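**Tralamar** is a coastal town and seasonal holiday destination on the island of Roria. It lies on the eastern shore, a short distance from the larger port of Bekbridge, and it is visited mostly by couples and by people who work remotely for part of the year.

## Getting there

The town has no airport. Travellers arrive by ferry to Bekbridge and continue with the local bus, a journey of roughly 7 kilometres. The bus is operated by Kocsis, a family company which also rents bicycles near the harbour. In winter the service is reduced to two departures in a day.
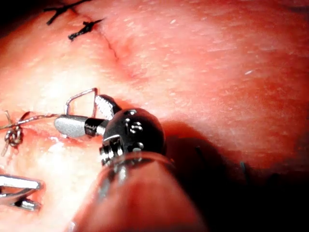
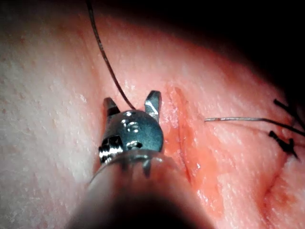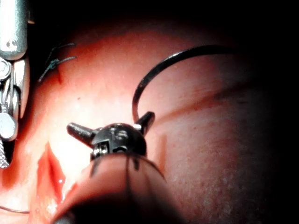
**When is the best time to visit Tralamar?**
September is usually the most comfortable month. The sea is still warm, the ferries keep their summer timetable, and the prices of rooms are lower than in the school holidays.

## Accommodation

Registered accommodation in the town consists of 309 beds, the majority of them in small guest houses. There are three hotels, all in the streets behind the harbour. Camping is not permitted on the beach, but a campground is open on the Bekbridge road during the warmer months.

## Remote workers

Longer stays became more common after many offices changed to flexible work. Several guest houses now offer a monthly rate, with a desk in the room and the use of a shared kitchen. The internet connection is considered reliable in the town centre and weaker in the neighbourhoods on the hill.

## See also

- Bekbridge
- Transport on Roria

*Last revised April 4, 2022*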